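prultinus-bin

Code, settings and recordings for a bin picking cell built in the Studness shared workshop. The arm is a secondhand KUKA on a fixed base. The code runs on one Linux PC next to the controller.

Status: works, slow. Last update 15 December 2024.

Contents

baudry/ gripper driver and air valve control
tundier/ grasp planner
config/ bin geometry, speed limits, camera pose
logs/ 2,036 grasp attempts, one line each
stills/ one picture per attempt, same numbering as logs

Setup

Run install.sh, then copy config/cell.example to config/cell.local and fill in your own bin corners. Measure them with the arm in manual mode. The planner refuses to start if a corner is missing.

Keep the speed limit at 16 percent until you have run 100 attempts without a wall contact. Wall contacts are logged as W.

Objects

Household items and toys. Sizes and weights are in config/objects.csv. Objects are put back by hand between runs.
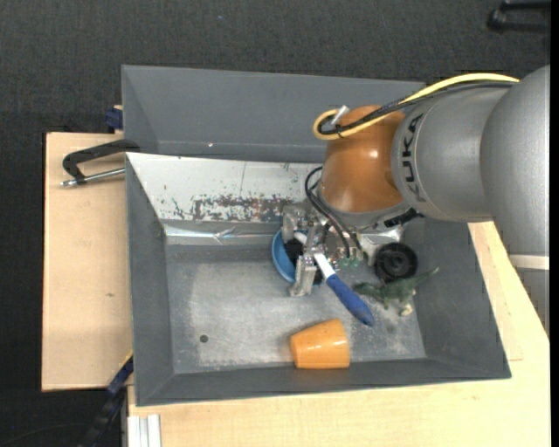 Fig. 1. Gripper at work in the grey bin, with the brush-like utensil, orange cup and green dinosaur.

Known problems

Round objects roll when a finger touches them first.
The planner sometimes picks a grasp too close to the sloping walls.
Logs recorded before April use the old bin corners. Do not mix them with later ones.

License

MIT for code, CC BY 4.0 for logs and stills.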